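Notebook - gripper kit trial, March

Page 3 of this one, and I'm starting a new page because the last two are mostly Ailsa's cable diagrams and I can't write around them anymore.

Where we are: the Plinik handheld kit is in the shop on trial, and we owe Percy a yes or no on whether we keep it, send it back, or go with the cheaper bundle Lurameo quoted. Percy wants one page. I've already told him he's getting more than one page.

First thing this morning was setup. Plinik's quick start card says to clear the floor, put the tape down, power up the grippers, pair them, then do the marker check. All fine, except the card doesn't mention that pairing order matters. If you wake the left unit before the right, the software swaps them and everything you record is mirrored. Ruairi worked that out last week (well, Ruairi got very grumpy last week, and then he worked it out) and wrote RIGHT FIRST inside the lid of the case. Please leave that there!

I spent a good while on the strap. The kit comes with one length of strap and one length of cable, and whoever picked those was a lot taller than I am. I ended up doubling it over and clipping it to itself. The shell is nice to hold, I'll give them that. The curve sits in your palm and the finger pads have enough texture to bite without chewing up whatever you pick up. The old Sitompul pair we had on loan in the fall were all corners and I had a blister by lunch.

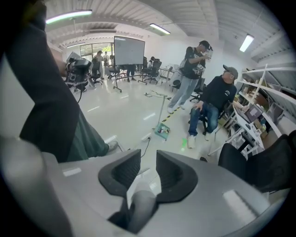

Morning checks. Whiteboard still pretty blank, power strip down on the floor.

Cable notes while I remember. The leads are fine when you stand still and a pain as soon as you walk. Eilidh asked if there's a battery version and there is, it's on the Plinik price sheet as an add-on, but you lose the longer recording mode with it. I'd like to try one before we pay for it. Rory says just hang the leads from the ceiling beams like we did for the Kalline job - which worked, except that we all had to duck for a month. Parking that.

Calibration. Their routine has you wave the gripper slowly through a figure eight and then hold still until it beeps. It failed for me on the first go, passed on the second, and then passed every time after that, so I think I was simply moving too fast. The message you get when it fails is "retry", full stop. No hint whether it's the light or the marker or your own wobbly arm. I've put that on the list for their support people, who do answer email, and pretty quickly too. Credit where due.

Money, for Percy's page. Replacement finger pads are 300 for a bulk bag, and the yearly support plan is 600 if we want it. Lurameo's quote has no support plan at all, only a forum login, and I looked at the forum and the newest post was somebody asking if the forum was still alive. So I'm leaning toward paying for support the first year and dropping it after that if we don't use it. Eilidh disagrees and thinks we should drop it from the start and spend the money on pads, which is a fair argument given how we treat pads.

Software next. I like the recorder more than I expected to. Big start button, big stop button, and it names the files in a way that sorts properly. The review tool is slower. You scrub back and forth and it takes a beat to catch up, and when you've got a long stretch to check that gets old. The export worked into our own tools with one small script (in the shared folder, under my name, badly commented, sorry). One thing I'd really like is a way to mark a bad take with a button on the gripper itself so you don't have to shout across the room to get it noted down.

After lunch we tried working close in, one gripper near the other, which is where the Sitompul pair used to lose track of itself. I went in expecting the same trouble. You have to keep the square marker turned outward, and that means holding your wrist at an angle that feels silly for the first few tries and then you stop noticing. I want Ailsa to have a turn at this too before I say anything firm, she's left-handed and I suspect the grip angle will bug her more than it does me.
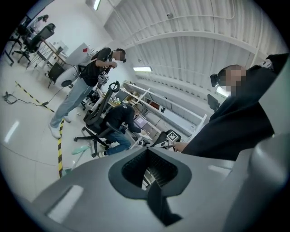 Close work, marker square toward the opening. Desk chair taken, as ever.

Stuff I don't love, in no order. The case latches are stiff. The manual is a PDF with no search. The status light on top of the unit is the same shade for "ready" and "saving", or near enough that I can't tell them apart under our ceiling lights, and I pulled the cable too early once and lost a take over it. Rory has a theory about putting a bit of orange film over the light and I've told him he can try it on the unit we're least likely to keep.

Stuff I do love: it starts fast, it's comfortable, and I could hand it to a new person and have them recording before their coffee went cold. We can't say that about anything else on that shelf.

Where I'd land today is keep the kit, one year of support, one bag of pads, skip the battery add-on until we can borrow one. Ruairi would like it noted that he wants two bags of pads. Noted.

To do before the trial ends:
Ailsa to do a full session left-handed.
Ask Plinik about shorter straps, and whether the light color can be changed in the settings.
Eilidh to rerun the export on the big files with my script and tell me what breaks.
Me - write Percy's page. Tape down that black cable before I trip on it again.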